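Two-Arm Packing Bench: House Rules FAQ

I get the same handful of questions every time new people start on the benches at Garville, so I finally typed up my answers. Last updated 7 March 2020. If something's missing, leave me a note on the board by the door and I'll add it.

Are these rules official?

Sort of! The safety part comes from our site policy and you have to follow it. The rest is just how I like the benches run, after 1,459 logged packing runs and plenty of mistakes (mostly mine). If the two ever disagree, the site policy wins.

Do I need training before I touch an arm?

Yes. You do the Sterkama course first, then you sit with me for 2 sessions. You can watch as much as you want before that, just stay behind the yellow line and keep your coffee off the bench.

Can I reach in while the arms are powered?

No. Not to straighten a cup, not to grab a lid, not even if they look parked. Arms that are holding still can be holding still under power, and they'll move the second somebody sends a command. Hit stop, wait for the light to change, say "hands in" out loud, then reach. I know it feels silly when you're alone in the room. Say it anyway.

What about the little arms? They can't hurt me, can they?

They can pinch you pretty well, and they can knock something into your face. Same rules as the big Indetti cell next door. Glasses on, sleeves rolled, long hair tied back, lanyards off.

How often do I check the cables?

At the start of every shift, with the power off. I go from the base out to the gripper and I look for ties that have slid, loops that hang low enough to snag, and any spot where the jacket is rubbed. Then I move each arm by hand through its whole reach and watch the slack. If you find a bad one, tag the bench and stop there. Please don't fix it with tape (I will find the tape).

What can I put on the bench for a packing run?

Whatever is on the run sheet and that's it. For the café set, that means paper bags, paper cups and lids, all clean and all empty. No liquids, ever. No glass, no knives, and no stuff out of your own lunch.

Does it matter how I set things out?

It matters a lot, and it's where most new folks get sloppy. Start with both grippers open and clear of everything. 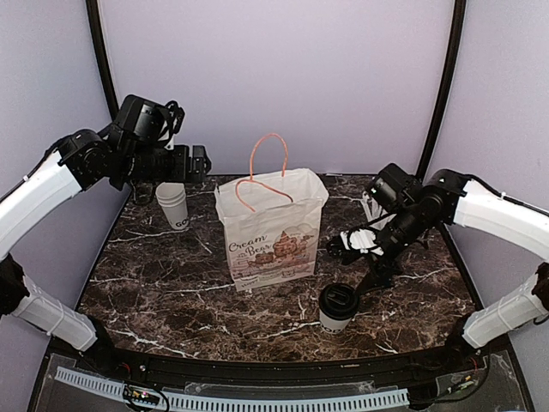
Stand the bag up with its mouth open before you bring the arms back under power, and check that the handles aren't folded down so far that a finger will hook one on the way in. Leave a good hand's width between things where you can. Then change the layout between runs! If the cup is always in the same spot, we learn nothing about whether the packing works.

Can I reuse a crumpled bag?

Sure, as long as it stands by itself and the bottom isn't torn. Real bags are creased, so I like having a few in the mix. We bought 800 of them and I'd love to make them last.

What do I write down if a run goes wrong?

Everything you can remember, right away, in the Latuheru log. Bench, run number, what was out, what you saw, whether you hit stop. A dropped cup counts. A near miss counts too, and you won't get in trouble for reporting one.

Who can restart a bench after a stop?

If you pressed it on purpose to reach in, you can. If it tripped by itself, leave it off and come get me.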